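Twelve days in a hatchback

We got back in July with 3400 kilometres on the clock, one cracked esky lid and a firm household view on who should be allowed to read maps. Several people have asked how it went. I've been saying "great", which is true of most of it, and then changing the subject, so what follows is the longer version for anyone who still wants to know.

The plan was Diễm Khương's. She'd been sent a pamphlet about the inland route and decided that the two of us plus Yanling Wan, who had leave owing and a swag she'd used once, should drive out to Brekberg, loop back through Bollstead and be home in 12 days. I pointed out that the hatchback has a boot the size of a bread bin. Diễm Khương said we'd pack light. I have known her since uni and she has never packed light. She once took a waffle iron to a funeral.

The rule we settled on was one soft bag each, and anything shared had to be voted in. Voting took an entire evening and got quite personal. The second billy was out. The Scrabble was in, minus the box. Yanling lobbied for a folding chair made by a mob called Benow, which weighs next to nothing and has the structural integrity of a pavlova, and I voted yes only so we could all go to bed.

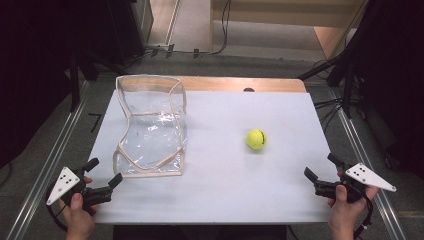
Clear bag, tennis ball. Both got the nod.

The tennis ball, if you've never had one on a long drive, is for your lower back. You wedge it between yourself and the seat somewhere past the two-hour mark and roll about on it making noises. Passengers find this unsettling. By the time we reached Brekberg there was a queue for it, and I'd put its contribution to group morale well ahead of the Scrabble's.

Brekberg itself has a pub, a silo, a second pub that's shut and a caravan park run by a man who wanted us to understand the shower tokens. He explained them three times. Tokens cost a dollar, each token buys you 3 minutes, and you cannot put in the second one until the first has run out, at which point the water goes stone cold while you stand there groping for the slot. I asked whether you could put both in at the start. He looked at me as though I'd asked to borrow his wife's car.

The camping was fine. I say this as someone who was told there'd be a "light frost" and woke with my water bottle frozen to the floor of the tent. Yanling slept in every item of clothing she'd brought and looked like a hand-knitted bollard. Diễm Khương slept beautifully, in a sleeping bag she'd quietly upgraded without telling either of us, and got up at half past six to remark on the stars. We had words about the sleeping bag. It's a matter of transparency.

We left Brekberg a day early by mutual consent and took the back road, on which I drove for 5 hours and saw two utes and a very large number of sheep. This is where the map business comes in. The phones had dropped out, Yanling had the paper one, and for the whole of that afternoon she had us on the wrong fold. I'm not going to go over it again. She knows. The upshot is that we saw a reservoir that wasn't on the itinerary and ate our lunch beside it in a wind so strong that the Benow chair left without its owner and had to be fetched out of a fence.

Bollstead was better than it had any right to be. It's a long flat town with one wide main street and angle parking that the locals reverse into at frightening speed, and down the far end, between the chemist and a place that sells pumps, is a lunch bar called Hà. Diễm Khương spotted the sign from the roundabout and made a noise I can't spell. Pork rolls, proper ones, bread crackling all over the table, and an iced coffee that kept me awake until well past midnight. We'd planned to stay one night in Bollstead. We stayed three and had breakfast at Hà every morning, and the woman behind the counter stopped asking what we wanted and just started slicing chilli.

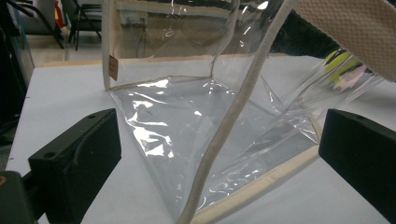

Living out of a car is mostly a matter of looking for things. I'd estimate that I spent a full day of the trip bent double at the boot, patting bags and saying "it was just here". Socks migrate. The good torch goes to live under the spare. My one piece of sensible packing was putting all the small loose junk in clear vinyl with beige binding round the edges, the sort you can see straight through to whatever it's sitting on, creases and glare and all. The sunscreen and bandaids were never lost. Everything I'd put in the handsome navy duffel was effectively in another country, and I still haven't found my second beanie. Yanling, who laughed at the see-through bag on the first morning, had by Bollstead begun putting her toothbrush in it without asking.

The last stretch home was rain from start to finish. The wipers on the hatch do a sort of smear on the driver's side that I keep meaning to see to, and the esky lid went when someone (me) stood on it to get at the roof straps. We played the game where you have to name a vegetable for every letter, got stuck on U, and argued about ulluco for most of an hour, Diễm Khương for, me against. She was right. I looked it up when we got home and I haven't mentioned it to her, so I suppose that's her told now.

A few practical bits, for the two or three of you who've asked. Fill up in Brekberg even if you're over half, because the servo at the turn-off keeps hours known only to itself. Take coins for the showers. If you're going in winter, believe nothing that contains the words "light frost". The back road is sealed all the way but narrow, and the trucks don't move over, so you will. And ring ahead to the caravan park in Bollstead if you want a cabin; there are only a few and they were full of people who'd come for a sheepdog trial, along with the sheepdogs.

Diễm Khương has another pamphlet. It's for the coast, it says "rugged", and she left it on my kitchen bench under the fruit bowl, where she knew I'd find it. Yanling has already asked who's bringing the tennis ball.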